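Informe de proyecto: Guardar la ropa de cama en un dormitorio bajo techo inclinado

Asignatura: Organización del espacio doméstico
Fecha de entrega: 2022-06-04

1. Introducción

El tema de este proyecto es el almacenamiento en habitaciones pequeñas situadas debajo del tejado. En la residencia Teremgate, donde se realizó el trabajo, los dormitorios de la última planta tienen el techo inclinado y por eso no cabe un armario alto. La ropa de invierno y las mantas quedan muchas veces encima de la cama o en una silla. Mi pregunta fue la siguiente: ¿es posible guardar todo el textil de una persona en el armario bajo que ya existe, sin comprar ningún mueble?

2. Materiales y método

Primero hice una lista de todo el textil que se encontraba en la habitación. Resultaron 47 piezas, contando sábanas, fundas, toallas, jerséis y ropa de abrigo. Después las dividí en tres grupos según la frecuencia de uso: cada día, cada semana y solamente en la temporada fría.

Para doblar probé dos maneras. La primera es el doblado plano, que es el más habitual. La segunda es el enrollado, que recomienda el manual de la casa Zieliński, usado en nuestra asignatura. Las piezas de temporada las puse en bolsas de tela Drukico, que tienen cierre y permiten el paso del aire. Para anotar las medidas utilicé las fichas Jetari, una ficha para cada pieza. La profundidad interior del armario es de 61 centímetros, medida desde la puerta hasta el fondo.

3. El dormitorio

La cama ocupa gran parte de la habitación. El edredón es de color rosa apagado, con una tela satinada que se arruga con mucha facilidad. Detrás de la cama, en la pared baja donde empieza la inclinación del techo, está el armario. Tiene puertas blancas de lamas, que ayudan a la ventilación, y este punto es importante en una planta donde en enero hay humedad.

La cama sirvió también como mesa de trabajo, porque es la única superficie grande y blanda. Sobre ella se prepararon los bultos antes de pasarlos al armario. Las piezas acolchadas fueron las más difíciles: el tejido es resbaladizo y el relleno vuelve a su forma cuando se quita la mano. Un bulto negro y acolchado, puesto plano sobre el edredón, ocupa poco sitio en comparación con la misma clase de prenda colgada en una percha. 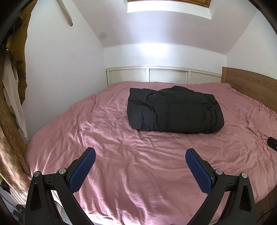 4. Resultados

El enrollado dio mejor resultado para toallas, jerséis y prendas acolchadas. El doblado plano fue mejor para las sábanas, que enrolladas salían con demasiadas arrugas. De todas las piezas, 6 no entraron en el armario y tuve que dejarlas en el cajón del escritorio. Eran sobre todo fundas viejas y una manta gruesa de lana.

El problema principal no lo había previsto al principio. Para abrir bien las puertas hay que mover la cama hacia delante, y esto no es cómodo si se hace todos los días. Por esta razón cambié el orden: lo que se usa cada día pasó a la silla y al cajón, y el armario quedó para la ropa de temporada y la ropa de cama de recambio.

5. Discusión

La respuesta a mi pregunta es afirmativa solo en parte. El espacio del armario es casi suficiente, pero el acceso es malo. Una puerta corredera sería más práctica, aunque esto ya significa una obra y no estaba permitido en el proyecto.

También debo mencionar una limitación: trabajé con una sola habitación y con el textil de una sola persona. No he comprobado si las prendas con relleno de pluma pierden volumen cuando están enrolladas muchos meses. Para saberlo haría falta medirlas otra vez después del invierno, con las mismas fichas.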